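April 30, 2021

Slept badly again and woke up before the alarm. The bus to Tavares goes only once an hour in the morning, so I drank my coffee standing and left the cup in the sink, and it is still there now while I write. I was at the gate at 10 when the office opened. My key card did not work the first time. The man in the office pressed something on his computer and then it worked. He did not say what was wrong and I did not ask.

Today was the first real day in the small room. Until now I only carried things in and closed the door behind them. I have paid until October, and the deposit of 2000 is also paid, so there is no excuse anymore. The unit number is 711, on the upper floor, and the stairs are steep with heavy bags. There is an elevator, but for that one you need a paper from the office, and the office closes for lunch.

I like the room more than I expected. The walls are white and the ceiling is metal with long ridges, like the roof of a shed where I played when I was a child, only that one was rusty and this one is painted white. The light is strong. In my apartment I have been sorting textiles under a yellow lamp for two years, and I have mistaken navy for black so many times. Here I took out three pieces I called "black" in my notebook and two of them are blue. I must correct the notebook.

The rule I made for this day was simple. Everything soft comes out of the bags, is looked at once, and gets one of these words: sew, give, cut. "Cut" means for stuffing and cleaning rags. I do not allow myself a fourth word. Last year I had the fourth word "maybe" and it became the biggest bag of all.

I began with the bag from Deolinda Godinho, the one she closed with a string and a very hard knot. I had to bite it. She gave me mostly small things: pieces from the time she sewed toys for the school market, some baby clothes, ends of ribbon, one very good linen towel that I am sure she gave by mistake. I put the towel in my backpack to bring back to her. If she says it is no mistake, I will be happy and keep it for the kitchen.

Next was my own bag, and that was slower. With other people's things I am fast and strict. With mine I stand there holding a sleeve. I found the pocket I cut off my father's coat, and under it a Huden pillowcase that I bought for the pattern and never opened. The price sticker was still on it. I remember that I told my sister it cost less.

The bright orange and the black and white zigzag went together from the beginning. I did not plan it. They came out one after the other and I looked at them and thought yes. The orange is such a loud color, and all my other orange ends are brownish next to it. With the zigzag it becomes a little bit serious. I want to use these colors for a small present, for the birthday of Čestmír Kratochvíl's daughter, who will be four and who, he tells me, now refuses everything that is pink.
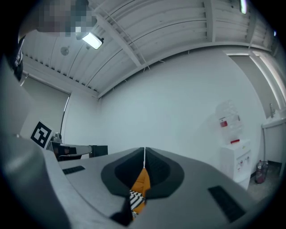 Teresa Torres, when I told her on the phone about the orange and the zigzag, was against it. Never put a strong pattern beside a strong color on a small thing, she said, the eye gets tired, and a child only pulls at the part that is loose. She would take the orange alone, with gray thread, and keep the zigzag for the border of something large. She also said I should wash everything before I cut, and that I know this very well and still do not do it. Both things are true. I told her I would wash first and think about the rest.

After the call I was a little offended for maybe half an hour. Then I laid the orange next to a plain gray and it was nice, I must admit it, but it was also the kind of nice that one sees in every shop window. A girl of four years will not write me a letter about her tired eyes. I think I will do it my way and sew the edges twice, so that at least the loose part is answered.

I ate my sandwich on the stairs. They do not permit food in the units, there is a sign on every door, with a crossed apple. Lwazi Magagula came up with his bicycle wheels and sat down also. He has the unit across the corridor from mine and he keeps there everything that his wife does not want to see. He asked if I have mothballs. I do not, I have small bags with cedar chips, from Terkero, and he told me that the cedar is only good while it smells and that you can wake it up again with sandpaper. I did not know this. I will try it on Sunday with the old ones before I throw them away.

In the afternoon I did the wool. Wool is the part I was afraid of, after the moths in the hall closet, and I took every piece to the light and stretched it over my hand. There were holes in the green scarf and in one sock. The sock I threw away without any word from my list. The scarf I put in a plastic bag and brought home, and it is now in the freezer between the peas and the bread. It must stay there some days. I hope I remember it is a scarf.

My back started to hurt at three o'clock, so I stopped with the bags and did the labels sitting on the folded blanket. I write the labels by hand, with the thick pen, in capital letters. On each label there is the word, the material if I know it, and whether it was washed. Where I do not know the material I write a question mark. There are many question marks. Matilde Loureiro once showed me how to burn one thread in a saucer and smell it: if it smells like hair it is wool or silk, and if it smells like paper it is cotton. But a person does not make fire in a storage building, so the question marks must come home with me in small envelopes.

One thing I would like to change is the place for the scissors. I put them down and lose them under the fabric, every time, and today I cut a ribbon with my house key. A hook on the wall would be good but drilling is forbidden, I asked already. Perhaps a string around the neck, as the women had in the factory shop where I worked my first summer. We laughed about it then and now I want one.

What I spent today: bus both ways, a roll of tape, 31 for two Noson boxes with lids at the shop by the gate. They are too expensive for what they are. The lid of the second one does not close properly in one corner and I noticed it only upstairs. I will exchange it next week if I find the receipt, and I believe the receipt is in the pocket of my other pants. No, I looked now, it is not there.

When I left, the "give" bags were standing by the door, ready, and "sew" was still too big. I knew this would happen. I took the smallest "sew" bag with me on the bus and went through it again on my knees, and two more things changed their word before my stop. The driver had the radio on very loud, a football match.

Home at half past six. The orange is soaking in the blue basin with a little vinegar, separately from all other colors, to see if it bleeds. The zigzag is in the sink, so I had to move the coffee cup after all. I wrote above that it is still in the sink, but I wrote that part before dinner.

Tomorrow: call Deolinda about the towel. Buy gray thread anyway. Ask in the office about the elevator paper before they go to lunch.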